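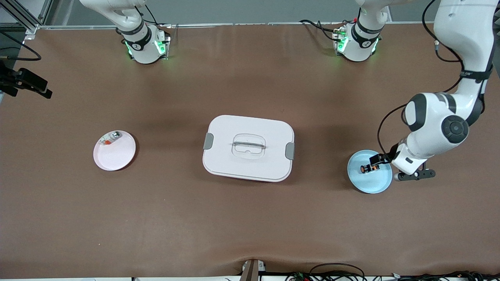
Babak Bagheri
quinta-feira, 5 de julho de 2018

Fio sobre caixas de armazenamento, porque me pediram opinião e agora aguentem.

1/ Anda toda a gente a dizer que a solução para a gaveta da tralha é uma caixa branca com tampa e fechos. A conta da Kalari tem um vídeo só disto, com 3,149 comentários, quase todos a perguntar onde se compra. Eu queria perguntar outra coisa: para quê?

2/ Uma caixa de comida é uma caixa de comida. Tampa, pega transparente em cima, fecho cinzento de cada lado. Para levar arroz para o trabalho, ótimo. Para guardar miudezas, são dois fechos para abrir de cada vez que o comando da televisão morre. Ao terceiro dia fica a tampa aberta e a tralha volta para cima da mesa.

3/ E não se vê nada lá para dentro, que é branca. Compram uma caixa opaca para "ter tudo à vista". Expliquem-me.

4/ Já os pratos defendo. Um cor-de-rosa, um azul-claro, dos rasos, um de cada lado da caixa. As coisas pequenas não rolam para o chão e uma pessoa sabe o que ainda falta arrumar. Não custa nada e já estava no armário.

5/ A regra das cores é que me faz rir. No guia da Erken (7 euros, em PDF, paguei eu) o rosa é "fica" e o azul é "decide depois". Decide depois! Conheço bem esse prato. Em minha casa chama-se parapeito da janela e está cheio desde março.

6/ Alguém vai dizer que o problema é meu e que não segui o método. Segui. Tirei tudo da gaveta e fui separando como mandam. O que sobrou no fim foram pilhas que não sei se têm carga e uma chave de uma bicicleta que vendi.

7/ Pilhas, já agora: não as deixem soltas numa caixa com clipes e moedas, por muito bonita que seja a caixa. Tapem os polos com fita-cola e levem as gastas ao pilhão. O guia dedica a isto uma linha, e duas páginas à escolha das etiquetas.

8/ A única coisa que resultou comigo foi a mesa castanha sem mais tralha em cima antes de começar. Sem correio, sem chaves, sem a chávena do café. Isso sim, faz diferença - e não vem em nenhuma caixa.

9/ Não, não vou comprar o conjunto da Dunstan. Sim, já vi que está em promoção. Não preciso de mais caixas para guardar caixas.

10/ Se alguém usa uma destas com fechos há mais de um ano, para miudezas e não para comida, mostre-me como está hoje. Sem arrumar antes.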